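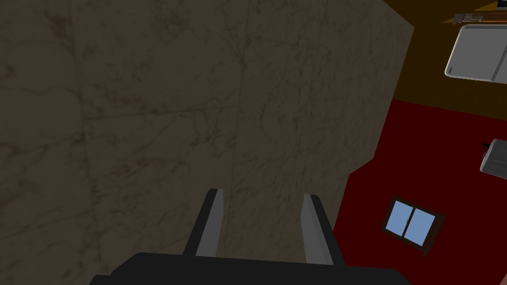
Wrist view in the sim: gripper open, grey-brown stone ahead, red wall off to the right.

Sandamali Biswas
12/1/19

1/ Thread on our term project for the robotics elective. The team is called Plilunari. The task is to get a simulated arm to clear a kitchen counter, with marks for cups moved and marks off for anything that hits the floor.

2/ We get 100 scored attempts per team and 60 seconds for each. Practice runs are unlimited, but the lab machines are booked solid until the end of term, so in practice they are limited too.

3/ I have the grasping code. The wrist view is mostly what I look at all day. It tilts with the arm, so I stopped trying to judge level by eye and now read the joint angles beside it. Cup on its side over the counter edge, funnel behind it, cream block by the left finger:
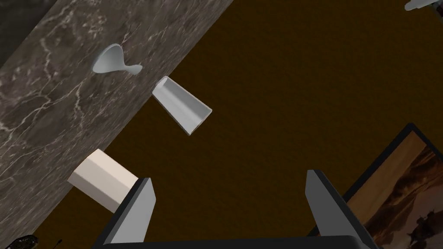 4/ Grasping a cup on its side
The open end is wider than the base, so closing the fingers at the rim tends to push the cup away. We aim nearer the base now. My first version from October treated it as a straight cylinder and the scores showed it.

5/ The other view is from further back on the arm. We use it for planning the approach and for finding out what else is on the counter before the arm swings over it. 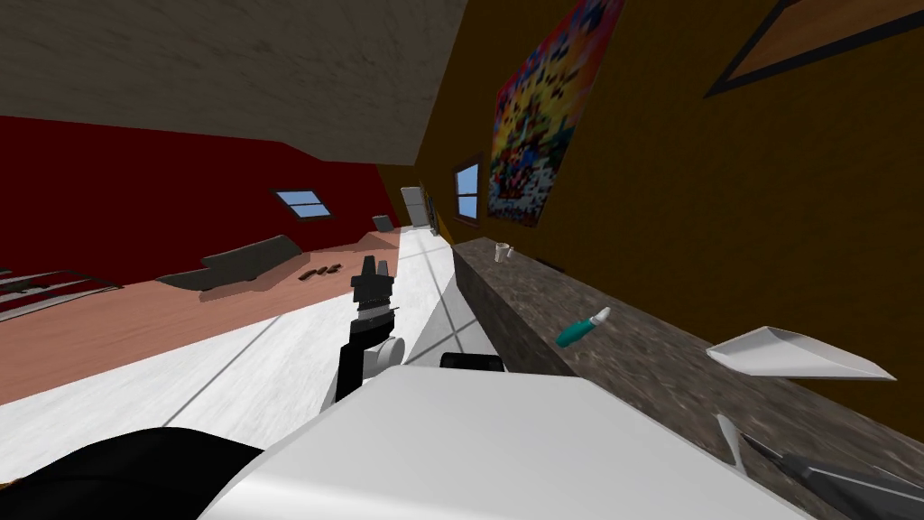

Counter on the right, with the cup at the far end and a knife at the near end.

6/ Knives are worth nothing in our marking scheme but you lose points for touching them. The planner draws a keep-out zone around each one. Ours was too generous at first and blocked half the counter.

7/ Back to the wrist. Cup in the gap between the fingers, mouth angled down, fingers still wide apart:

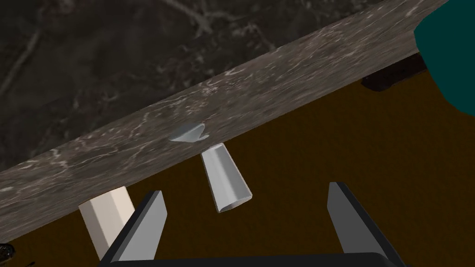
Thread · 2 min read

8/ The approach code lines up on the cup's long axis before the fingers close. The block is the part I'm still working on. If the left finger clips it on the way in, the attempt is scored as a collision.

9/ Best practice total so far is 24 clean pickups in one session. Scored attempts open next week. I'll post the numbers whichever way they go.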